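Bresusby Guest House Handbook
Section 6: Setting Up and Restocking the Snack Table

6.1 Purpose of this section

This section sets out how the snack table in the residents' lounge is to be prepared, stocked and cleared. It applies to all staff on house duty and replaces the earlier sheet kept in the pantry folder. Drinks are covered separately in Section 7. Breakfast items must not be placed on the snack table at any time.

6.2 What you will need

The folding table from the lounge cupboard
A clean tablecloth from the linen shelf
Sealed, individually wrapped snacks from the pantry
One open carton to hold the stock
The allergen folder
A damp cloth and a dry cloth
A small waste bin with a liner

Snacks are supplied by Darnell and, for imported items, by Kurtuluş. Deliveries are left in the pantry and must be checked against the delivery note before anything is taken through to the lounge.

6.3 Preparing the table

1. Open the table fully and press down on each corner to check that the legs have locked. The table supplied is the Zivard 600. If a leg does not lock, return the table to the cupboard, attach a fault tag and use the spare.

2. Wipe the top with the damp cloth, then with the dry cloth.

3. Lay the tablecloth so that it hangs evenly on all sides. Where the cloth has a printed grid, use the lines to square it to the table edge.

4. Smooth out folds from the centre. Creases beneath a carton will cause it to rock.

CAUTION: The tablecloth must not reach the floor. A cloth that trails is a trip hazard, particularly on the side nearest the door.

6.4 Checking the stock

5. Read the date on every packet before it goes out. Imported packets may show the date in a different order from that used in Britain. If the order is unclear, consult the supplier's list at the front of the allergen folder.

6. Confirm that each product has an entry in the allergen folder. A packet whose label is not in English must have a translated ingredients sheet filed under the supplier's name. Do not put the product out until the sheet is in place.

7. Inspect the seals. Run a finger along the top and bottom edges of each packet. A crumpled packet may be used if the seal is sound. A packet that is split, sticky or leaking must be thrown away and entered in the waste book.

Note: Do not judge the contents from the picture on the front of a packet. Similar designs are used for mild and hot flavours, and for products with and without fish, soya or peanuts.

6.5 Placing the carton

8. Use a shallow carton in which small packets can be reached without tipping it. If the carton has a lid, remove it or fold it fully back.

9. Set the carton towards the back of the table, on the side away from the door. It may be turned at an angle if this makes the contents easier to reach.

10. Leave any label on the carton in place and uncovered. It is needed if a product is recalled.

11. Put the heavier packets in first and the narrow ones on top. Do not fill the carton above its rim.

CAUTION: Cartons must not be stacked on the table. Keep surplus stock in the pantry with the door closed.

6.6 During opening hours

The table is open to residents from 2 p.m. Staff on duty should look in at regular intervals and carry out the following.

12. Gather up any packets lying on the cloth in front of the carton. Pick up each one separately and look at both sides, so that empty wrappers are not returned to the stock by mistake.
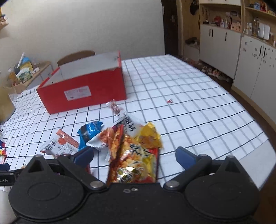
13. Return sealed packets to the carton with the front facing the room. Place empty wrappers in the bin.

14. Brush crumbs into the hand and not on to the carpet. If the cloth is marked with oil or sauce, change it at the next quiet period.

15. Top up from the pantry when the carton is half empty. Bring older stock to the front and place new stock behind it.

Note: Opened packets must never be returned to the carton, whether or not anything has been eaten from them. This includes packets that have been opened and folded over at the top. If there is any doubt, treat the packet as opened.

6.7 Closing the table

16. Remove the carton and check its contents once more, following steps 5 to 7.

17. Return sound packets to the pantry shelf marked Lounge. Flatten empty cartons for recycling after copying the product details into the stock book.

18. Shake the tablecloth outdoors and place it in the linen basket. A cloth may not be used for a second day.

19. Wipe down the table, fold it and return it to the cupboard with the legs facing the wall.

20. Empty the bin and fit a new liner. Food waste must not be left in the lounge overnight.

6.8 Common difficulties

The cloth slides when packets are taken
Fit the table clips, which are kept in the top drawer of the lounge cupboard. Do not use tape on the cloth or the table.

Residents cannot tell what a product is
Place the translated ingredients sheet in a clear stand beside the carton. Staff should not translate a label from memory or offer a guess. Direct the resident to the allergen folder.

A resident reports feeling unwell after eating
Follow Section 2, Medical Incidents, without delay. Keep the wrapper and any remaining contents, seal them in a bag, and withdraw all packets of the same product until the duty manager has given instructions.

Stock runs out before the next delivery
Clear and close the table as described in 6.7. Items from the kitchen must not be used in its place.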